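# 头部相机换了一圈，夹爪反而更纠结了，求各位指点

**慢半拍的螺丝** 楼主

先跟大家问个好，潜水很久了，第一次正经发帖，啰嗦的地方请多包涵。

我们组最近在给双臂平台选末端，手上有两套：一套是 Lenby 的平行夹爪，一套是 Drasuvar 的三指。任务都是桌面上的小东西，笔、便签、透明小盒子之类，双手拿起来，换个朝向，再放回去。相机挂在头部，俯视桌面，镜头从窄的换成了广角，现在两条前臂都能收进画面，这一点我是真满意！ 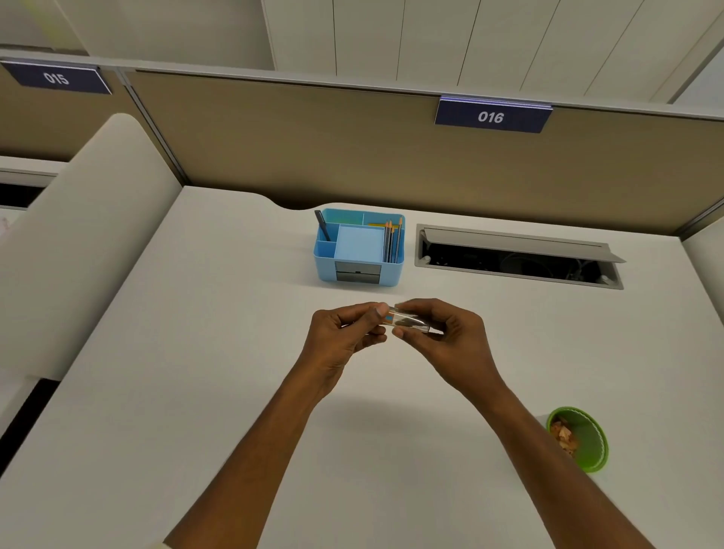 平行夹爪跑了 20 次双手交接，掉了 9 次，基本都是透明盒子。三指只掉了 2 次，可是它胖呀，伸进收纳格里拿铅笔就碰壁，看得我心疼。控制器用的 Tukent，两边都一样，力控参数也没动过。大家要是只能留一套，会留哪个？

---

**南风过境**

恭喜楼主终于浮上来了，哈哈。我投平行夹爪一票。掉盒子八成是指尖的问题，原装那层硬胶垫对光滑塑料很不友好，换软一点的硅胶垫再跑一轮看看，先别急着判它死刑。三指标定起来有多磨人，我去年 6 月可是领教过的，整整一个月都搭进去了。

---

**Pieter Kruger**

不太同意楼上。垫子我也换过，会好一些，但透明件麻烦在看不准。深度图在透明塑料上经常是一片空洞，夹爪合拢的位置本来就偏，垫子再软也只能补一点点。三指容错大，所以显得稳。楼主不妨把失败的几次回放一下，看看是夹住以后滑掉的，还是一开始就夹歪了，这两种情况的治法完全不同。

---

**慢半拍的螺丝** 楼主

谢谢两位，这么晚还认真回我，很感动。刚翻了回放，多数是夹歪的，滑掉的也有。另外发现一个规律：盒子里装了深色东西的时候，定位明显好些，空盒子就惨不忍睹。

---

**南风过境**

好吧，夹歪这部分我认，Pieter 说得对。不过我还是要替平行夹爪讲句话：它便宜、瘦、坏了好修，视觉的账不该算在它头上嘛。

---

**豆浆不加糖**

插一嘴，你们都默认两只手得用一样的，为什么呀？我们这边左手三指，右手平行，左手负责稳住，右手负责精细活，用得挺顺。还有腕部相机建议加上，我们用的是 Garcia 的小模组，装的时候转了 90 度，横着放才不挡手指。头部广角看全局很好，到最后那一小段路，手臂自己就把东西遮住了。

---

**Pieter Kruger**

混装我有保留意见。左右手不对称，示教数据没法镜像，采集量要多出不少，人手少的组会很辛苦。腕部相机那条举双手赞成。

---

**慢半拍的螺丝** 楼主

那我先不动夹爪，把腕部相机和软垫子都装上，分开测，免得到时候说不清是谁的功劳。混装的方案我也很心动，豆浆方便的话，能不能发一下左手的转接法兰图纸？孔位我怕自己画错。

---

**豆浆不加糖**

没问题，晚点私信你。注意线别从手腕内侧走，容易绞。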